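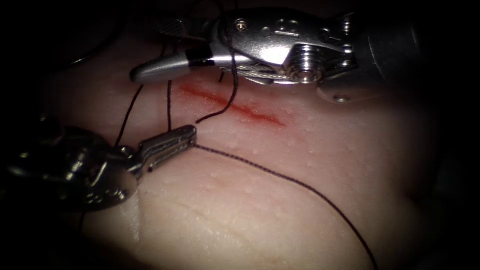 The Zarance opened at 1,434 to the pound and she had sold it by breakfast. By ten it stood at 1,111.

She was the only one left on the Wernmont desk. The others had gone across to Noiphan in March, when the bank there offered better money and windows that opened. She kept the phones, the kettle and a limit she was not supposed to go over.

The telephone rang at twenty past.

"You're short," said the man from Herkau.

"I am."

"How much?"

She told him. He was quiet for a bit. She could hear a lift arriving at his end.

"The central bank meets at noon," he said. "They'll let it slide again."

"Then I'll lose again."

"You could close half."

She looked at the price — it had moved while he was speaking, a little, the wrong way. She typed the order for 200 lots and held her finger over the key. Her father had kept his savings in Zarances, in a tin, and had never once asked what they were worth.

She pressed it and went to fill the kettle.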